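To: Skistedance members list
Subject: Re: Jewelry stand with tray - which top for it?

Hello all,

I said I would answer this once I had the stand in the spare room, and I have. It has a bar with four short pegs, a post behind, and an oval tray at the foot, all black. I have it on a pale wood top for now. The pictures go with the questions below, and the second one is the one to look at for the stand as a whole.
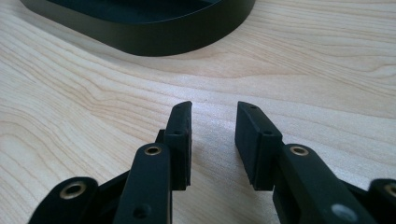
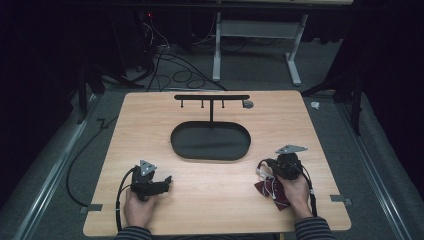
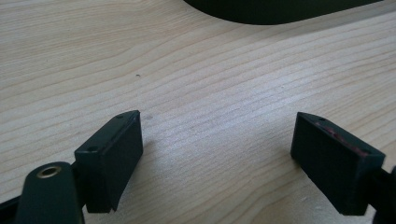

THE EARLIER MESSAGE

> I am looking for something to keep on the dresser by the
> door. It has to take a few necklaces, a watch and whatever
> comes out of my pockets. The Neddale one I had before
> was white and showed every mark. Is the black one any
> better? I also wonder about the top it stands on. My
> dresser has a dark stain and I could change to a light
> board like the ones Løken sells, but not if it is going
> to look scratched in a year. Last thing, does the tray
> hold much? I have small bags too, the cloth kind with a
> drawstring, and would like those out of the drawer.

THE STAND

Black is better than white for marks, in my view. Dust is the exception. It settles on the top of the bar and in the tray, and in my room I wipe both when I do the windowsill. A dry cloth is enough. I would not use furniture polish on it, as it leaves a film that gets onto chains.

The four pegs each have a tiny knob at the end. Put one or two necklaces on a peg and leave it at that. If you hang more they tangle, and you are back to picking knots out at seven in the morning. Long chains I double over before hanging, otherwise they lie in the tray.

THE TRAY

It is shallow, with a raised rim. A watch, rings and a few coins are fine. Keys I would keep somewhere else, partly for the noise. It will not take a stack of bags. One small cloth bag folded flat would be my limit, and I would rather stand the others in a box beside it. I had 17 of them when I cleared my own drawer and most had nothing in them, so it may be worth going through yours first.

THE TOP

I like a light top with a black stand. Small things are easy to find on it, and a dropped earring back shows up sooner than on a dark stain. Grain helps too. On a plain painted surface you see every fine scratch, and on wood with a lot of figure you mostly don't.

For the scratches, put felt under the foot. I buy the sheet kind from Skitau and cut it to shape, 20 to a pack, and one pack has lasted me through every lamp and bowl in the house. Lift the stand when you dust - don't slide it.

As for changing the whole dresser top, I was quoted 2,000 for mine, fitted, and I decided against it. A loose board cut to size and laid over the old top came to 50. It does the same job and I can turn it over when one side gets tired. Have the corners rounded a little if you do this, as I caught a sleeve on the first one I made.

STILL TO SORT OUT

I have not settled where the stand should go along the board. At the back it leaves the front free for folding and sorting, but the pegs are harder to reach. If anyone has theirs on a wall shelf I would like to know how high you put it.

I can bring the felt offcuts to the April meeting if they are any use to you. Reply to the list and I will put them in the bag.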